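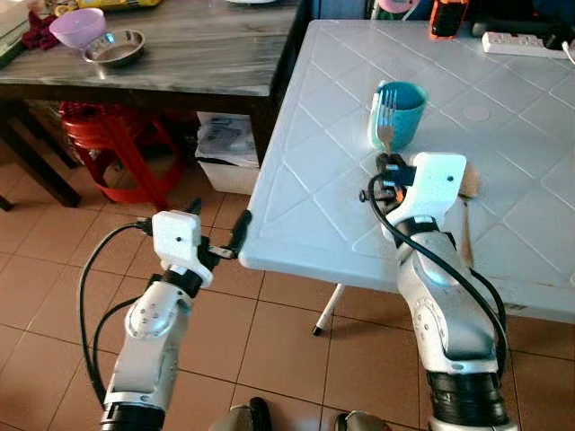
Kitchen Tables, Munwood
Gallery 2 of 4
Posted Jan 22, 2026 by Sơn Quan

This gallery is part of a set on the tables at Munwood, where the kitchen has never had enough counter. Most of the work gets done on tables instead, and over the years they have collected their own habits and their own clutter. The first gallery covered the pantry shelves. The remaining ones will go up as I get the notes typed.

The plastic table is the light-duty one. It wipes clean with a damp rag, except for the raised diamond pattern, which holds on to flour and sugar and needs a brush. Cutlery gets sorted there before it goes back in the drawer. The teal cup is the usual holder for whatever is in use, and a fork goes in with the tines up. The wooden spoons live at the same table and are washed by hand.

We bought the plastic table secondhand from Bedoya in September. It replaced a folding one with a bad hinge. I would have liked something a little taller, but it fits the spot and it is easy to move when the floor needs mopping.

Notes on the marble-topped table

The marble top weighs a lot and stays where it is. It was cut for a different room, so it runs deeper than the wall it stands against, and things pushed to the back tend to stay there for weeks. I have tried assigning places more than once. What has held up is a loose rule: machines on the right, food along the back, cloths and trays on the left, and a clear strip in front for working.
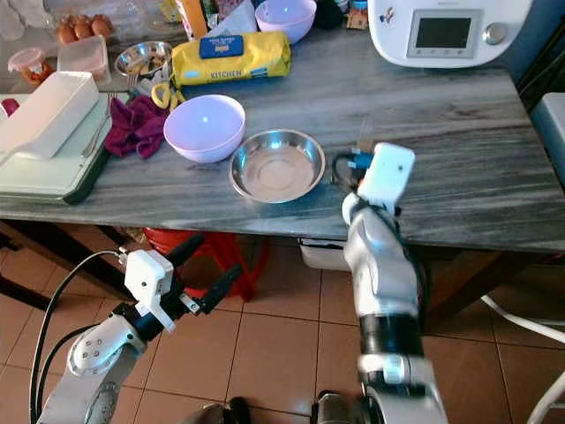 Sorting a table like this goes faster if the food is dealt with first. Eggs and anything in a lidded container should be checked and put away before the tools are touched. The brown eggs sit at the back, near the clear plastic container, and the lilac bowl is free to hold small things on their way to another shelf. The yellow package marked KITCHEN can go straight to the cupboard under the sink. The scissors with the yellow handles belong on the hook by the door — they are used for opening bags and for herbs, and they get lost more than anything else we own.

The steel bowl of utensils is the slow part. It gets emptied onto a towel, the scraps go in the trash, and each piece is put where it should have been. Cloths go in the wash, used or not.

Storage

Flandano bins are used on the upper shelves and Zemamix ones on the lower. The lids do not fit each other, so please keep them apart. Spare lids are in the hall closet, on the shelf labeled 443. The label came with the shelf and has nothing to do with our numbering.

If you borrow a tray, bring it back to the marble table. The green ones are the size that fits the lower rack, and I have not been able to find more of them.

Next gallery: the sink and the drying rack.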